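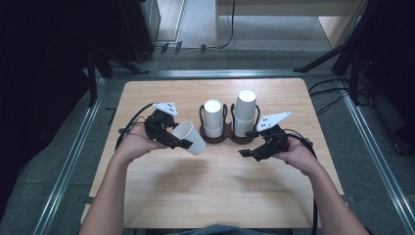

Paper cups and the two-slot holder, morning.

April, 9 in the morning. Coffee corner, second pass. The old arrangement was one tall column of cups next to the kettle, and it leaned whenever the cupboard door was shut. The dark brown holder takes two stacks side by side and has black wire loops rising from each slot. Four cups stood in it while one more was held on its side.

Notes on stacking. A paper cup goes in base first and needs to be upright before it meets the rim of the one below. If it arrives tilted, the rims catch and the lower cup lifts with it. Press lightly at the end. Pressing hard wedges the cups and then two come out together at the machine.

Ordered a sleeve of 200 from Cenetti. The Stelmakh ones are cheaper, but the rolled rim is thinner and goes soft at the seam. Will keep the rest of the Stelmakh box for paint water.
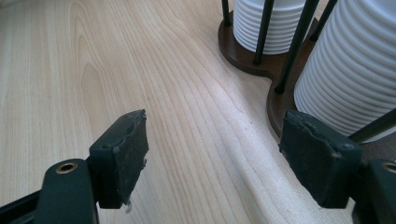

The table itself I am still pleased with. Pale top, fine straight grain over most of it, and one patch where the lines loop into long nested arches. It shows smudges in daylight. I wiped it last night with a barely damp cloth and dried it along the grain – the oil from Warkidov says to wait 7 days between coats, and I have one coat left to do. The holder can live on a tray until then, as I don't want rings under the round bases.

Still to settle: where the lids go. They do not fit the holder, and the drawer is full of filters from the Trorkcombe place. Measure the shelf above the sink tonight, and move the sugar.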